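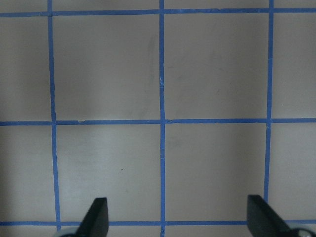
Tape Grids on Work Tables: Frequently Asked Questions

Last revised Apr 15, 2022

These answers cover marking out a table with a square grid of painter's tape, either directly on the surface or over a paper covering. They apply to the shared tables at Rundside and Lallosgate and will suit most flat tables elsewhere. Send corrections to Aitana Sotomayor.

What is a tape grid used for?

It gives every part of the table an address. Small items such as bowls, cups, parts trays and samples can be set down in a known square, moved to another, and put back later without measuring. Two people can also talk about the same spot without pointing at it.

Why painter's tape?

It sticks lightly, comes off most finished surfaces without residue, and can be lifted and laid again during setup. Masking tape of the general-purpose kind holds harder and is more likely to tear paper. Electrical tape stretches as it is pulled, then shrinks back over the following days and takes the line with it. Duct tape should not be used on any table that has to be returned clean.

Does the color matter?

Only for contrast. Blue reads clearly on gray and on brown, and those are the two surfaces most tables end up with. On a dark blue or black top, use white or yellow. Keep to one color for the whole grid. A second color can be added later to mark a special square, and it will be noticed only if the first color is consistent.

How large should the squares be?

Start with the widest item that will be placed on the table, then leave a hand's width of clearance. A small bowl should fit in one square with its rim inside the tape, including when it is lying on its side. If items regularly straddle a line, the squares are too small.

How many lines do I need?

Count the squares first. A closed block two squares wide and two squares deep takes three lines in each direction. In general, each direction needs one more line than it has squares. The outer lines can be left out if the edge of the table serves as the boundary, but the edge squares then depend on how square the table is.

How do I lay the lines straight?

1. Wipe the surface and let it dry fully.
2. Mark the line positions in pencil along two opposite edges, measuring from the same corner each time.
3. Anchor the tape at the first mark with a thumb.
4. Unroll enough to reach the opposite mark and hold it just above the surface with light tension.
5. Lower the far end onto its mark, then press the tape down from the middle outward.
6. Lay all lines in one direction before starting the other.

Do not press the tape down a little at a time while walking along the table. Each small correction stays in the line as a bend.

My lines are wavy. Do I have to redo them?

Usually no. A slight waver does not affect which square an object is in. Lines that lean are a different matter: if one end of a square is visibly narrower than the other, the row or column addresses still work, but distances taken from the tape do not. Lift the line from one end, re-mark it and lay it again with fresh tape. Tape that has been lifted from paper carries fibers and will not hold well a second time.

How do I check that the grid is square?

Measure both diagonals of the largest closed block. On the Rundside layout the block is 600 mm on a side, and the diagonals are allowed to differ by 2 mm. Larger differences mean that one set of lines is leaning. Check before pressing the second set down hard.

Should the table be covered with paper first?

Cover it if the top is porous, if it scratches easily, or if people will be writing on it. Leave it bare if the grid will be wiped down often. Kraft paper is the usual choice. It lies flat under its own weight once the curl has been worked out, and scuffs show less on brown than on white.
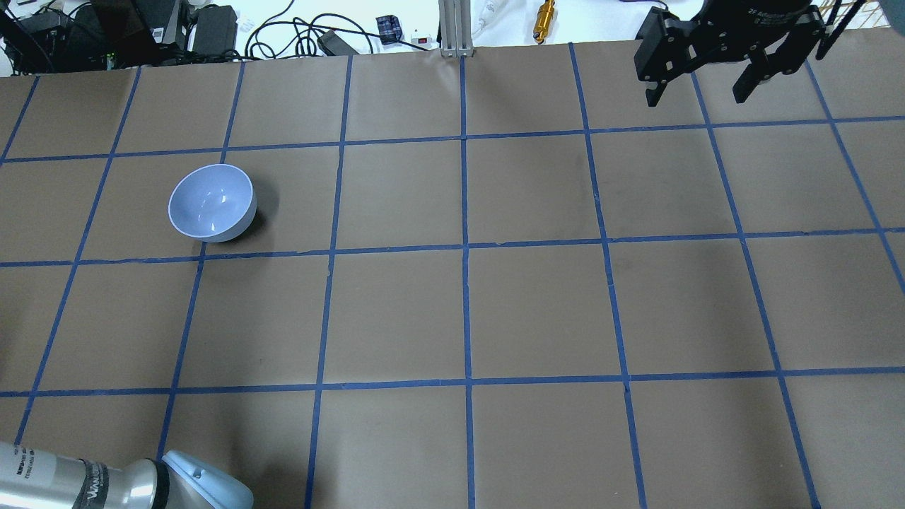
How do I attach the paper?

Pull it snug across the short dimension and tape it along the underside of the table edge. Then do the long dimension. Where one sheet does not cover the table, overlap the sheets and place the seam under a grid line. The tape then holds the seam and hides it.

Are creases and smudges a problem?

Faint creases can be ignored. A crease tall enough to rock a bowl or tip a light cup should be pressed flat by hand or the sheet replaced. Smudges are cosmetic unless they are being mistaken for marks, in which case replace the paper. Do not scrub kraft paper. It pills, and the tape beside it loses its hold.

How should the squares be named?

Letters for columns, numbers for rows, starting from the corner nearest the person seated at the table. Write the labels on the outer margin of the tape and keep them out of the squares. The Kuvcombe sheet numbers rows from the far side — this is the most common source of mixed-up placements when people move between sites. Check which sheet is in use before recording anything.

How should a bowl's position be recorded?

Give the square in which its base or lowest point of contact sits, then its attitude: upright, inverted or on its side. For a bowl on its side, add the direction the opening faces. A complete entry looks like this: C2, on side, opening left. If the object touches a line, record both squares, with the one holding the larger share first.

How much tape does a layout take?

The full Lallosgate layout uses almost 43 m, including the edge runs that hold the paper down. Buy one roll more than the calculation suggests, from the same batch if possible, as widths vary slightly between rolls.

How is the grid removed?

Peel slowly, with the tape folded back low over itself. On bare tables, take up one full direction first. On paper, leave the tape where it is and roll everything up together. Any residue on a bare top should come off with warm water and a drop of dish soap. The Imrie tables have an oiled finish and should be wiped with a dry cloth only.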